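Gement Releases Version 8 of Its Manipulation Software, With New Tools for Cloth and Other Soft Items

Update adds a grasp planner for folded fabric, a faster way to sort demonstration recordings, and a single control interface for mixed fleets

January – Gement, a developer of control and perception software for robot arms, today announced the release of Gement 8. The new version is available to all current license holders and brings three main changes: a planner for handling cloth, a rebuilt tool for reviewing and labeling hand-held demonstrations, and a control layer that lets one program run on arms from different makers.

Most of the work in this release went into fabric. Boxes, bottles and trays keep their shape when a gripper closes on them, and the company's earlier planners relied on that. A folded shirt or a pair of pants sags, twists and hides its own edges. Customers in commercial laundry and home assistance have asked for better support here since version 6.

"Our old planner picked a grasp point once and stuck with it," said Charito Sison, head of product at Gement. "With cloth you have to keep looking. The item changes shape as soon as you lift it, so the plan has to change too. We rewrote that part from the ground up."

The new planner, called Stima, updates its estimate of the fabric's outline during the lift and while the item is being carried. It tracks fold lines and the height of the top layer, and adjusts finger opening and wrist angle as it goes. If confidence drops below a level set by the user, the arm slows down, sets the item back on the nearest clear surface and tries again. That threshold can be set separately for each type of item.

Stima was trained on demonstrations recorded in bedrooms, laundry rooms and closets, where people used hand-held grippers with a camera mounted on the tool. The camera sees the fingers, the item and whatever is behind it from the same viewpoint a robot arm would have. Gement recorded in 300 homes for this release. Each home had its own lighting, bedding and furniture, and operators were asked not to tidy up beforehand.
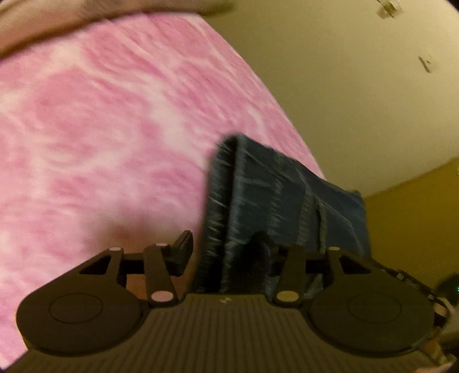
Fast hand motion was one of the harder problems in that data. People move quickly when they fold and put away clothes, and many camera frames come out blurred. Earlier versions of the Gement pipeline threw those frames away, which left gaps in the middle of a movement. Version 8 keeps them. The software combines blurred frames with motion sensor readings from the tool to fill in the path of the gripper, then marks how certain it is about each stretch. Users can decide how much of the uncertain material goes into training.

The pipeline also handles wide-angle lenses better. Calibration used to require a printed board and a separate session for every tool. It now runs on the recordings themselves and flags any tool whose lens has shifted. The printed board is still supported for teams that prefer it.

"I spent a lot of last year looking at curved bed edges," said Yung-ching Wan, who leads the perception group. "A straight edge near the border of a wide lens bends a lot, and patterned sheets make it worse. The older code would sometimes take a swirl in the pattern for the edge of a garment. We still see that now and then, but far less, and the reviewer gets a warning when it happens."

Reviewing recordings has been a slow step for most customers. The new review tool, Varkon, groups similar demonstrations and shows the reviewer the ones that differ most from the rest of the group. A label applied to one recording can be passed on to its neighbors and corrected later. Varkon runs in a browser, works with keyboard shortcuts throughout and keeps a full record of who changed which label. In Gement's own use, a reviewer now gets through more than 400 demonstrations in a shift.

The third part of the release is the control layer. Programs written for Gement 8 describe what the gripper should do at its fingertips and leave joint-level details to a driver for each arm. A customer with two models of arm on the same site can run one program on both. Drivers are written in C++ or Python, and the company has published the interface so that integrators can add their own. Limits on speed and force stay in the driver, where a program cannot override them.

Liu, a laundry services operator, has been running a preview build at its main plant since fall. The arms there pick folded items from a table and place them on shelves by size.

"We process towels, scrubs and work pants, and the pants were always the problem," said Man-lok Shih, operations manager at Liu. "They're heavy, and one leg likes to slide out. With the preview build we handle about 2,000 pieces a day on that station. We still have a person there for the odd ones, and I expect we will for a while."

Feedback from the Liu site led to several late changes, including a pause command that holds an item in place without loosening the grip, and a plain-text log that floor staff can read without opening the main program.

Gement 8 has some known limits. Stima does not yet support items that are wet or inside out, and it expects to start from a fold or a loose stack. Very thin fabrics such as scarves work only with flat, padded fingertips. Depth cameras are supported but not required. The full list is in the release notes, along with steps for moving projects over from version 7. Models trained in version 7 will load without changes, though the company recommends retraining any that deal with soft items.

"Please read the migration notes before you update a live system," said Oi-ling Tai, who manages customer support. "The log format changed, and if you have your own scripts reading those logs they'll need a small fix. My team can help with that."

Support for version 6 ends in June. Version 7 will continue to get security fixes until the next major release.

Availability

Gement 8 can be downloaded from the customer portal. Stima and Varkon are included in the standard license at no added cost. Academic groups can apply for a free license that covers the full package. A smaller set of sample recordings, with labels, is provided for new users who want to test the pipeline before collecting their own.

About Gement

Gement develops software for robot control, perception and demonstration data. Its customers include laundry operators, warehouse integrators and university labs.

Media contact
Yung-ching Su
Communications, Gement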